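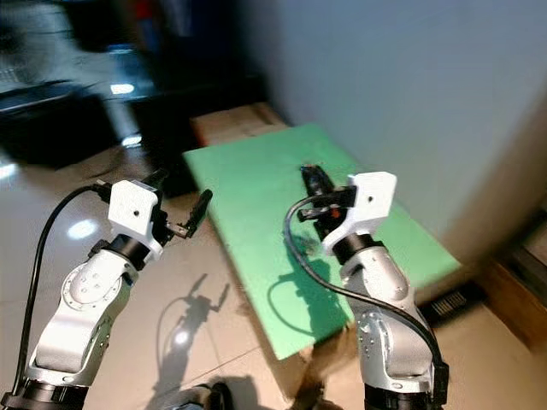

Hekero two-arm kit – what it will and won't do around the house

We get the same email every week: can it do my chores yet? Short answer, some of them, slowly, with you in the next room. I've been running the Hekero pair since December and I sell them too, so take my enthusiasm with a little salt (I do try to be fair!).

What you get is two jointed arms with two-finger grippers, the cabling, a year of the Plavarside software, and me on the phone when it sulks. It's item 231 in our list if you're ordering by mail.

Things it's good at: picking up light stuff from the floor, shifting a panel or a mat out of the way, putting blocks and cups into a bin. Things it's so-so at: anything floppy. I gave it 203 tries at folding a dish towel over one long weekend and I'd have been happy to put 8 of those in my closet. The rest I refolded myself, grumbling. Wet dishes, no. Stairs, no. Please don't ask it to iron.

Floors matter more than people expect. On shiny tile the glare and the arms' own shadows can throw off the vision side, and I've had it reach for a shadow more than once. Pull a curtain, run the setup again, and it mostly settles down. Leave the cables some slack too, or the wrists won't turn all the way. 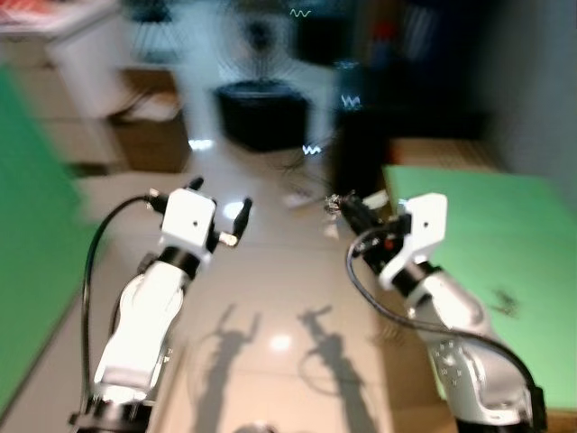
Stela Căpraru wrote in to say I'm being too generous. She has had hers in a small frame shop for over 3 months, and by her reckoning it still takes longer to set out the backing boards than she would on a bad day, though she does like that it keeps going while she's at the counter. She also wants a quieter stop button, and so do I.

If you're choosing between this and the Baert single arm, the Baert is easier to live with but can't hold one end of a thing while it moves the other, and that's half of housework. The Sado gripper pads fit both and are worth adding if you handle anything slick.

Prices were last updated Mon 24 June. Shipping is extra – the box is heavy, so have somebody home.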